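Urketti Maple Work Board

Item no. 2657

The Urketti board is a flat rectangular board of maple, made for people who work, sort or play on a table that is not flat enough. Many of our customers have a pegboard table. It is a good table for fixing things, but small pieces do not stand well on the holes, and a pencil goes through the paper. You lay the board on top and you have a closed surface again.

The wood is joined from strips, and the seams are thin. We do not stain the boards. The color goes from pale cream to honey, and each board has its own grain. Small knots and darker swirls are allowed in our grading, also wavy grain, so please do not return a board for this reason. If you prefer a calm grain, write it in the order notes and Daryna Sydorenko in our packing room will look for one.

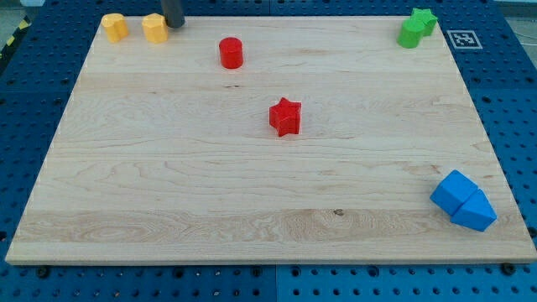 Customers use the board for block sets, for model making and for cutting out patterns. Kindergartens order it together with the Skomow shape blocks (cylinders, stars and octagons, sold separately). The blocks stand straight on it and the colors are easy to see against the light wood.

Care

Wipe with a cloth that is a little damp, then dry it at once. Do not put the board in water and do not leave it against a radiator. Two times in a year you can rub it with Hakenex board oil, always along the grain, also on the end grain at the short sides. Leave it one night before you use it again.

The board is not fixed to the table. If it must not move, order the set of 2 clamps, item no. 277. They fit most table edges, but please measure yours first.

Delivery

Boards are packed flat in cardboard with corner protection. Orders that come before Friday noon leave our workshop the same day. Please open the package when the driver is still there and look at the corners.

For larger quantities or a different size please ask for Tekle Gashaw, extension 419.

Related items: Skomow shape blocks, Hakenex board oil, Tsolakis felt feet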